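The woman who cleans up after everybody's vacation

I've been meaning to write up this chat for ages. My neighbor runs the turnovers for a bunch of short-term rentals over at Frerichs, and one morning in September she let me bring coffee and pester her with questions while she waited on a load of towels. (She asked me to leave her name out, so I will!)

She started out with one cabin and a borrowed vacuum. Now she's got 30 places on her list, most of them booked through an outfit called Falik, and she keeps track of every single stay in a spiral notebook. She was up to number 1102 when we talked.

"People think it's the beds," she told me. "Beds are easy. It's the kitchens and the bathrooms that eat your day."

I asked what she does first when she walks in the door. Windows, then the fridge, then she strips the beds and gets the wash going. After that it's counters, and she has opinions about counters. "Stone wants a soft cloth and plain dish soap. I've seen folks go at it with vinegar and I just want to cry."

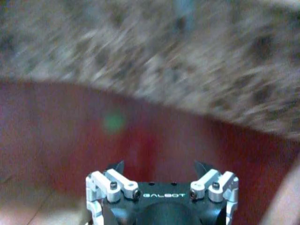 On guests, good and bad

Her worst checkout ever was a family reunion that left nine pies in the oven. Nine! "I didn't even know you could fit nine," she said, laughing so hard she had to put her cup down. The best ones are the fishing guys, who fold their own towels and leave a note.

She also gets a lot of forgotten stuff - chargers mostly, and one time a wedding dress. Everything goes in a bag with the booking number on it and she holds on to it until spring. "I mail back the things people would miss. Nobody's ever asked for the socks."

Bathroom clutter is the tricky one, she says, when a guest is staying on and she's only in for a midweek tidy. Her rule is to wipe around it and put it back the way they had it.
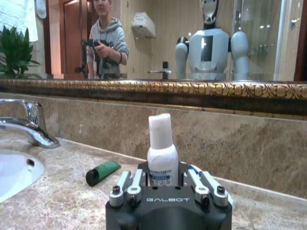
MONEY AND HOURS

Checkout is at 10 and the next people show up at 3, so she's moving the whole time. She used to do the scheduling on paper too, but Falik switched everybody over to an app called Bromis last year. "I hated it for a month," she said. "Now I'd fight you for it."

Would she ever hand the business off? She thought about that one while the dryer buzzed. Her daughter's interested, maybe, after school. "But I like it. I like locking the door behind me when it all smells nice."

Then she went to get her towels, and I got put to work folding.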